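搜索 请输入关键词 站内搜索

打印本页 | 发送邮件给朋友

关于德罗茨卡语言学校(Drotska)

先说名字。Drotska不是创始人的姓,不是哪座城市,也不是任何一种语言里的单词。我们查过,因为总有学生不信。当年注册的时候,前面六个名字都被别人占了,窗口的工作人员催得紧,米哈利斯·斯帕诺斯(Michalis Spanos)低头看见自己手里那支笔的笔杆上印着一串磨花了的字母,就照着抄了下来。后来笔也丢了,所以连抄得对不对都没法核对。一所教人拼写的学校,校名可能是个错别字,我们对此已经心平气和。

我们教什么

我们教成年人说小语种。所谓“小”,指的是在本地报名的人少,说的人可一点都不少。目前开课的有越南语、韩语、波兰语、匈牙利语和现代希腊语。英语不教,这一点写在大门口、网站首页和电话录音里,每周仍有人进来问英语几点上课。我们备了一张纸,上面写着附近三家教英语的地方,他们至今没有请我们吃过饭。

学生大多是下了班来的。有人娶了或者嫁了说那种话的人,想听懂饭桌上到底在笑什么;有人要去那边工作,公司给了两个月时间和一句“应该够了”;有人退休以后忽然对匈牙利语的十几个格产生兴趣,家里人很担心,打电话来问要不要紧。我们的答复是不要紧,只是会慢慢变得爱纠正别人。

也有人没有任何理由。填报名表时“学习目的”一栏空着,或者写“不知道”。这样的学生往往学得最久。

学校是怎么来的

最早只有希腊语一门课,老师是米哈利斯,学生是他的邻居和邻居的妹妹。上课地点在一家叫库维米斯(Cuvemis)的咖啡馆里间,条件是每人每次至少点一杯喝的。第一学期结束时,两个学生能用希腊语点咖啡、退咖啡、抱怨咖啡太淡,别的一概不会。米哈利斯认为这很成功,咖啡馆老板认为他教得太具体了。

后来里间要改成储藏室,我们就搬到了杜伦(Dulen)楼的二层。楼里原先是一家裁缝铺和一家修钟表的,裁缝铺还在,就在我们楼下。上听力课的时候能听见缝纫机,学生们普遍反映,听过缝纫机伴奏的越南语六个声调之后,到了河内街头反而觉得安静。

再往后的事情就是普通学校都会有的事:添了课,添了老师,添了一台复印机。复印机是从关门的旅行社那里接手的,至今只要卡纸,面板上就会显示祝您旅途愉快。

各位老师

斯越·谢(Tươi Tạ)教越南语。她的名字就是第一堂课的内容:全班轮流念,念到她点头为止。据记载最快的一次用了二十分钟,最慢的一次用到了下课,第二周接着念。她在课上从不提高嗓门,学生们说这比提高嗓门可怕。她批改作业用绿笔,理由是红笔让人紧张。现在全校学生见了绿色都紧张。

顺便说明,“斯越”这个译法是教务处起的,她本人看了以后沉默了很久。我们正在商量换一个,如果您在别处看到不同的写法,请当作同一个人。

延爱瑟(I-seul Yeon)教韩语初级和中级。她编过一本敬语练习册,把学生分成老板、岳母、快递员、前男友几种角色,两两对话。练习册在校内很受欢迎,外面的出版社退了稿,说“前男友”一章情绪过于饱满。她还负责我们和权氏书店(Kwon)的往来,教材都从那里订。书店每次多寄一本,她每次都寄回去,双方好像都把这当成了一种问候。

萨比娜·波拉克(Sabina Polák)教波兰语。她的姓在捷克语里恰好是“波兰人”的意思,这个笑话她从小听到大,请不要再讲给她听。她主张学生第一天就开口,错了也不打断,全部记在一个本子上,等学期末念给大家听。许多人觉得这种做法残忍,但每学期的最后一堂课总是坐得最满。

埃妮科·托特(Enikő Tóth)教匈牙利语,也管教务。请假、换班、补课、开证明、找落在教室里的雨伞,都归她管。她回邮件很快,而且很短。收到只有一个“好”字的回信,说明一切顺利;收到两行以上的,建议您坐下来再看。

米哈利斯现在还教希腊语,每周两个晚上。其余时间他的头衔是校长,主要工作是和房东谈暖气。

怎么上课

小班,最多九个人。为什么是九个,原因很朴素:教室里有十把椅子,老师要坐一把。有一年我们咬牙买了更多椅子,结果发现门开不了了。

课程按学期走,每学期二十周,每周两次。初级班前几周几乎不碰课本,先练发音和听写,练到大家不好意思的劲头过去为止。一般来说,成年人学语言最大的困难在于脸皮,记性还在其次。我们有过一位法官学生,审案时声如洪钟,头一个月在班里只肯用气声说话。到了学期末,他已经可以大声地说错了。

课本用现成的,讲义是自己写的。讲义里的例句来自老师们的日常生活,所以您会碰到一些别处学不到的句子,比如“房东说零件还在路上”,比如“这把伞不是我的,但是我可以要”。有学生问考试考不考,我们说不考,但是用得着。

作业每次都有,量不大。不交作业没有惩罚,老师只会看着您,说“没关系”。五种语言的“没关系”,学生们总是最先学会听的。

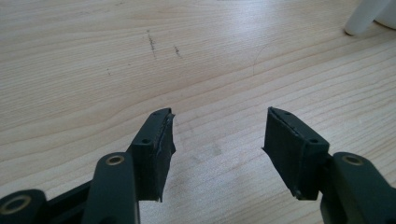 我们不做什么

我们不保证速成。来咨询的人里,有相当一部分希望三个月流利,我们会问他中文用了几年,对方通常会想一想,然后换个问题。

我们不发金色边框的证书。修满一学期,您会拿到一张白纸黑字的结业证明,由埃妮科签字,她的签名很小,需要凑近看。如果您的单位要求盖章,我们也有章,是橡皮的,盖出来偏蓝。

我们不打推销电话。倒不是品德有多高,是试过一回,由米哈利斯来打,他跟第一位接电话的老太太聊了一个下午她年轻时候坐船的事,一个学生也没招来。老太太后来给我们寄过果酱。

我们也不做“沉浸式文化体验夜”之类的活动。每年二月有一次聚餐,大家各带一道菜,规定是介绍自己的菜时必须用正在学的语言。希腊语班去年介绍一道炖菜,介绍到菜凉了还停在原料部分。匈牙利语班吸取教训,带的是冷盘。

图书角

走廊尽头有一个图书角,藏书七百册,其中一大半是词典。词典多是学生毕业以后捐来的,扉页上常有赠言,有几本的赠言写得咬牙切齿。借书不用登记,写张纸条塞进书原来的位置就行。有些纸条已经在那里站了很多年,比书还像藏书。

图书角最旺的是儿童读物。成年人起初都绕着走,到了第二个月开始假装替孩子借,第三个月就不装了。越南语的那套民间故事磨损得最厉害,书脊是楼下裁缝铺帮忙缝的,用的是锁边针法,比原来的装订结实。

如果您要捐书,请先来信问一声。旅游手册我们不缺,尤其不缺已经停业的餐馆的地址。

学费与退费

学费按学期收,具体数目请看课程表那一页,每学期开学前更新。开课两周之内觉得不合适,可以退还剩下的部分,填一张表就行,表上有一栏问原因,可以不填。填的人当中,写得最多的是“比想象的难”。有一位写的是“老师太好了,我没脸再来”,这位后来又报了名。

两个人一起报名没有折扣。夫妻一起报同一个班,我们会建议分开坐,这是经验。

学期中间换语种原则上不行。原则之外的情况只有过一回:一位先生报的是韩语,走错教室上了四周波兰语,觉得挺好,不愿意走。萨比娜说她早看出来了,但他发音不错。

常有人问的几件事

年龄有没有上限?没有。目前年纪最大的学生七十七岁,学希腊语,坐第一排,听写成绩让后面几排抬不起头。下限是十八岁,因为课后有时要讨论租房合同。

没有基础行不行?行。有一点基础的反而要多问两句,自己跟着电视剧学过韩语的同学,开口常常像在和人分手,延老师得花些时间把他们调回来。

能不能先试听?能,每个人可以试听一次,任何语种都行。试听的时候老师也会叫您回答问题,这一点请有心理准备。

能不能停车?楼前能停,楼后是裁缝铺的送货口,停在那里的车,车窗上会收到一张措辞非常讲究的字条。

有没有网课?有过。画面里大家都很端正,声音总是晚半拍,越南语的声调传过来就成了另外一个词,有一回全班为此笑到下课。眼下以面授为主,实在来不了的可以写信给教务,单独商量。

学完能到什么程度?看人。有去那边定居的,有只会唱一首歌的,唱得都挺好。

联系我们

学校在杜伦楼二层,楼梯上来左手边,门铃请按长一点。上课时间可能没有人应门,您可以在楼梯口的长椅上坐一会儿,顺便听一听,隔着门听到的是什么语言,猜对了没有奖品。

来信请写明想学的语种和方便的时间。用中文写就好,用正在学的语言写也可以,老师会回,并且会附上改过的原信。

本页更新于2020年9月8日。各班老师已审阅与自己有关的段落,斯越老师的译名仍在讨论中。

打印本页 | 发送邮件给朋友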